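# gresier-placements

Product placement records for branded feature films, compiled from end credits and press kits. Maintained at Sirnwood.

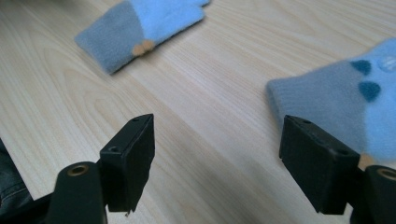 **What counts as a placement?**
Any paid or bartered appearance of a brand in a released film – spoken, worn, driven or shown on a sign. Trailers and posters are left out.

## Contents

- `placements.csv` – 1,677 rows, one per brand per film
- `films.csv` – 550 rows, keyed on `film_id`
- `sponsors.csv` – parent company names, merged with the Gukanik matching script

## Fields

| Field | Type | Notes |
|---|---|---|
| `film_id` | string | joins to `films.csv` |
| `deal` | enum | `paid`, `barter`, `unknown` |
| `in_title` | bool | brand name is part of the film title |
| `seconds` | int | blank if not timed |

## Known issues

- `seconds` is blank for nearly 40 percent of rows.
- Films with 2 regional cuts share one `film_id`. Timings come from the longer cut.
- Sponsor names from the Sawatzky import keep their old spelling until the January release.

## License

CC BY 4.0. Cite the release tag.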